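# Inside the Old Office Computer

We finally got the side panel off the old office computer at Haltorville, and I took the chance to look properly at the drives before they all move over to the new machine.

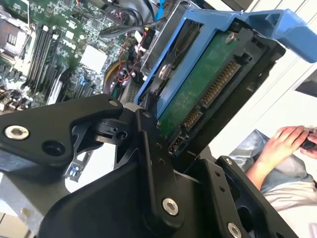 *One of the 3.5-inch drives in its bright blue caddy, green board and gold contacts on show, with the motherboard behind.*

I have always been fond of those blue plastic caddies (I know, I know, there are more exciting things in the world to be fond of). The plastic wraps along the top and side of the drive, with open slots and ribs molded into it, and a handle that sticks out at one end so you have something to hold on to. Years ago I did this job with a computer that used four tiny screws per drive and no caddy at all, and I lost two of those screws under a radiator, where I expect they still are.

## A few words about what is on them

People have been asking me what could possibly be worth all this trouble, so let me tell you! Most of it is the Plerside picture collection, which Peadar Buckley started scanning on his kitchen table and which grew and grew until his own computer groaned under it. At last count there were 3267 scans, and another 336 that still need a name or a place or, in some cases, any clue whatsoever. If you ever lent us an album, your grandparents are probably in there somewhere, squinting into the sun.

The rest is a mixed bag: the newsletters going back to when Tiziana D'Amico was laying them out, the sound recordings from the harvest suppers, and a folder called "Misc 2" that I have promised to go through and keep not going through.

## If you are doing the same at home

Several of you wrote after the last page to say you have an old desktop computer in a closet and would like your pictures back. It is a pleasant enough afternoon's work, and I am happy to share what I do, bearing in mind that I learned it mostly from Tadhg Egan over the telephone.

Shut the computer down, pull the power cord out of the wall, and give it a few minutes. Touch the bare metal of the case before you reach for anything. Hold a drive by its sides and keep your fingers away from the green board underneath and from the gold contacts at the back. The longer of the two connectors is for power and the shorter one is for data, and if you remember nothing else, remember that neither plug should ever need forcing. Each one has a little L shape inside and only goes on one way around.

Put a strip of masking tape on each drive and write on it which slot it came from. I skipped this once. Cristian Cáceres spent the better part of an evening helping me sort out the muddle, and he was very gracious about it, and I still bring him lemon cake.

## What comes next

The new machine is the Nic Aodha one that Ezequiel Tejada picked out for us, and it is wonderfully quiet. Everything gets copied over first, then copied a second time to a drive that will live at my house in the hall cupboard, well away from the water heater. Only after both copies have been checked will anybody be allowed to wipe the originals, and even then I suspect I will find a reason to hang on to a blue caddy or two.

I will add the next batch of Plerside scans to the gallery as soon as the copying is finished. Peadar has asked for the ferry pictures to go up first, so if you recognize anybody on the deck, please write in with a name and the number printed under the picture.

*Page last updated July 29, 2018*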